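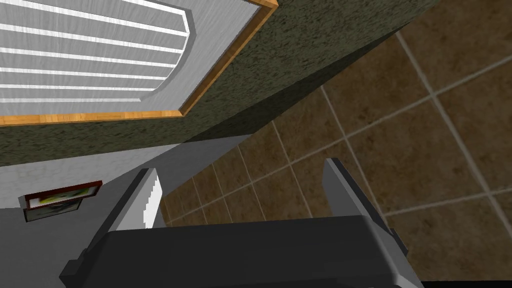
Home News Knowledge Archive About Contact

Search this site Search

What a spit test can and can't say about your family

by the Knowledge desk
14 comments 226 shares

The genetic counselor we spoke to works at a clinic in Votdale and asked that we leave her name out, as her employer doesn't allow staff to speak to the press under their own names. She has been in the job for nine years. Most of the people she sees now arrive with a printout from a home DNA kit, and she spends a good part of the first appointment going over what the printout means.

"They come in with a percentage," she said. "They want to know if the percentage is real. It's an estimate. The company compares you with the people in its reference group, and if the group changes, your number changes."

She gave the case of a man who had been told he was 30 percent from one region. A year later the company updated its reference group and the figure went down to 20. He called the clinic, upset, and asked which half of his family had lied to him. His DNA was the same as before. The company had added more samples and redrawn its regions.

We asked whether the health part of the kits is any better. She said it depends on what is being looked at. Many home kits check single spots in a gene where a change is known to be common. A clinical test reads much more of the gene. A person can have a change that matters in a place the kit never checked.

"The report says no variants detected, and people read that as all clear," she said. "I had a patient whose mother and aunt both had breast cancer before they were 50. Her kit said nothing was found. She nearly didn't come in. We ran the full panel and it was positive."

It goes wrong in the other direction too. Some customers download their raw data and run it through a second website, which flags things the first company did not report. She asks every patient who does this to have the result repeated in a clinical lab before anyone makes a decision about it. Her clinic sends its samples to a lab in Macedo. A fair number of the flagged results don't hold up when they are run again, she said, though she didn't want to put a figure on it without the records in front of her.

We asked what happens at a normal appointment. It starts with a family tree, drawn by hand, three generations if the patient knows them. She writes down who had what and how old they were. Adopted patients often have nothing to put on the page, and she said those are the ones she thinks a kit can help most, as long as they know what they might find.

"You might find a half brother. You might find that your father isn't on the list. I ask people before they send it off, who are you going to call if that happens? Most haven't thought about it."

She spent two years at the hospital in Bundirham before coming to Votdale, mostly with expecting parents, and said that work was harder. The questions came with a deadline. Here people have time to go home and think, and some decide they don't want to be tested at all. She has no problem with that – a patient can have the counseling and skip the blood draw.

On privacy she was careful. She doesn't tell people to avoid home kits. She tells them to read the section on sharing data with outside researchers, which is usually a box to check or leave blank, and to find out how to have a sample destroyed. She also reminds them that a result says something about their brothers, sisters and children, who may not have been asked.

"People say it's my DNA, I can do what I want. Well, half of it is your sister's too, give or take."

One company she hears about a lot is Flurnero, which sells its kit by mail and has started offering a short phone call with each health report. She thinks the call is a good idea but would like to see it happen before the customer opens the results. By the time they phone, she said, a lot of them have already spent the night looking things up.

We asked if she had ever taken one of the tests herself. She had, as a student, when the whole class was offered it. The ancestry part was what she expected. It also told her she probably didn't like cilantro.

"I put it in everything," she said.

Her advice for anyone with a kit sitting in a drawer is to talk to the oldest relatives first and write down the illnesses and the ages. Bring that to a doctor along with any report. If the doctor thinks there is a pattern, ask for a referral. The wait at her clinic is longest in September and shorter after the new year.

14 comments Share this Print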